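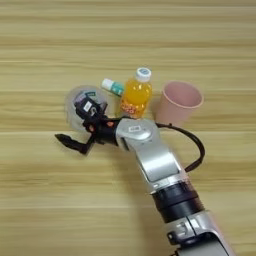 My question is on caring for a wood table and I'd like to hear from people who have lived with one for a while. We bought a used dining table in Derkivbridge last April for 400 dollars. The seller said it was oiled, but he didn't know with what. The top is light wood with long bands of pale beige, tan and honey running straight across from one side to the other, and it's smooth to the touch. Lately it looks dull at the end where the kids eat, and a glass left a white ring there. I don't want to sand it if I don't have to. How do I tell what finish is on it, and what do I put on the dull part?

Posted by Zainab Ekwueme, 20/01/2020

Home | Kitchen | Furniture | Floors | Ask | Log in

Reading time: 3 min

Lempi Heiskanen

Find out what the finish is before you buy anything. Put a drop of water on the dull end and another on a part that still looks good. If the drop soaks in and leaves a dark spot after 11 minutes, you have oil that has worn thin, or bare wood. If it sits there in a bead, there is still a film on top, or wax.

Next, go underneath the table or inside the apron and rub a small spot with denatured alcohol on a cotton swab. Shellac gets sticky. Lacquer mostly doesn't care about alcohol but softens with lacquer thinner. Oil won't do much with either one. Open a window for this.

A white ring usually means moisture caught in a film finish or in wax, so I would not take the seller's word that it's oil only. Try the ring first with a soft cloth and a little mineral spirits. If it is only in the wax it may go away with that.

If you do find it's oil, wash the top with a barely damp cloth and a drop of dish soap and let it dry overnight. Wipe on a thin coat of hardening oil, wait 30 minutes, and wipe off all of it. Do the whole top. If you only do one end you will see where you stopped. Lay the rags out flat outside to dry, because oily rags in a pile can catch fire.

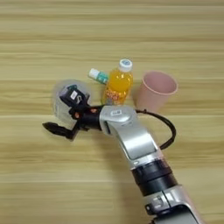

Light wood with straight grain, upper part of the tabletop clear.

With grain like that, always wipe in the direction of the bands. Streaks across them show up as soon as the light comes in low.

dirkach

mayonnaise on the ring, leave it overnight. worked on my moms table

Adeyemi

I used Cliltex paste on mine and it was fine, but it took 11 days before it stopped smelling. Mine was lacquer though so I don't know if it's the same for you. Don't put it on over oil that is still soft. And get placemats for the kids' end, the cork kind. The plastic ones stuck to our table in the summer and pulled up some of the shine when I lifted them.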